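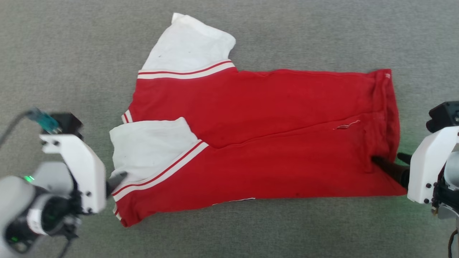

Can the folding be handed over yet?

2019-07-06

Readers of this blog have asked on several occasions for a plain statement of where matters stand with household machines. The present post attempts one, confined to laundry and to the small number of shop tasks on which I am able to comment. It sets out my own views and does not represent those of my employer.

Folding clothes remains the task by which I would judge any claim in this field. A box has corners, and the corners stay where they are when the box is lifted. A shirt has no such courtesy. Take hold of a red athletic shirt with white sleeves at one point and the rest of it moves in ways that depend on the weight of the cotton, the stiffness of the trim at the sleeve and the surface it is lying on. Carpet grips cloth. A polished table lets it slide. A person adjusts to this without thinking and could not readily explain how. A machine must either be told or must learn, and at present both routes are slow.

Two arms are, in my opinion, the least that can be considered. I spent part of May visiting the workshop at Uibo, by kind arrangement of Kwesi Nutsugah, and was able to watch single-arm and two-arm attempts on the same day. The single arm could drag a garment, and could turn over one edge of it, but it had no means of holding the far side still, and each fold pulled the previous one out of place. With a pair of arms one can pin while the other lifts. The improvement was plain to everyone in the room.

It was nevertheless a modest improvement. Of 109 attempts at a short-sleeved shirt, starting from flat, 41 ended in something that I would have placed in a drawer. Mr Nutsugah applied a kinder standard and arrived at a higher figure. The remainder failed in ordinary ways. A sleeve was left outside the body of the shirt. The fingers took two layers where one was wanted. On several attempts the fingers closed on nothing and the arm carried out the rest of its movement regardless, with great care, in the empty air.

The starting position deserves more attention than it usually receives. Clothes do not come out of a dryer flat. They come out in a heap, inside out, with socks in them. Nearly every film I have been sent this year begins after that part of the work has been done by a person, and a household would see little gain from a machine that must first be served in this manner. Bjarke Blöndal, who has run the commercial laundry at Nilora since before I knew him, puts the sorting and shaking out at more than half of the labour. I have no reason to doubt him.

Mr Blöndal's position on machines is worth recording, as he has bought several. His ironing line for sheets is old, simple and extremely good. It does one thing to one shape of cloth, all day. He has looked at two systems for mixed clothing and has taken neither. Staff uniforms arrive at his premises in eight sizes and in varying states of repair, and a worn collar does not behave as a new one does. He told me that he would reconsider when somebody could show him a full working shift without an engineer standing beside it.

On speed, the best attempt I saw at Uibo took 353 seconds from first contact to a finished fold. My neighbour Skarphéðinn Briem, who is seventy-four and does not care for the chore, folded a similar shirt at my kitchen table in the time it took to tell him why I was asking. Speed alone does not trouble me greatly. A machine that worked through a basket overnight and did it properly could take as long as it pleased. The difficulty is that a slow machine which fails must be watched, and watching is worse than folding.

The position in shops is somewhat better. Krešimir Leka has had a pair of fixed arms from Jultus on his packing bench since the spring, placing rigid cartons into trays. They drop very little. He has not tried them on soft goods and does not intend to. When I raised the question of bagged knitwear he changed the subject to the price of replacement fingers, on which he holds strong opinions.

A correspondent, Arnar Riis, wrote after my last post to say that I was too severe, and that progress over the past two years had been considerable. I accept the second point. The present method, in which a person guides the arms through the task many times and the software learns from the record, produces movements that look far more sensible than anything programmed by hand. I saw an arm miss a sleeve, return and try again, and I had not seen that before. My concern is with what is being promised on the strength of it. The brochure for the Fondo home unit, which Mr Riis enclosed, speaks of towels, shirts and bed linen. I should like to see the towels first.

My advice to households is accordingly unchanged. A good washing machine and a dryer with a working moisture sensor will save more hours than any arm now available at any price. Those with a commercial laundry should look closely at single-purpose equipment and should ask to bring their own garments to the demonstration, unpressed and in a bag.

I hope to return to Uibo before the end of the year. Mr Nutsugah has agreed that the next trials may begin from a heap, and has asked that I supply it.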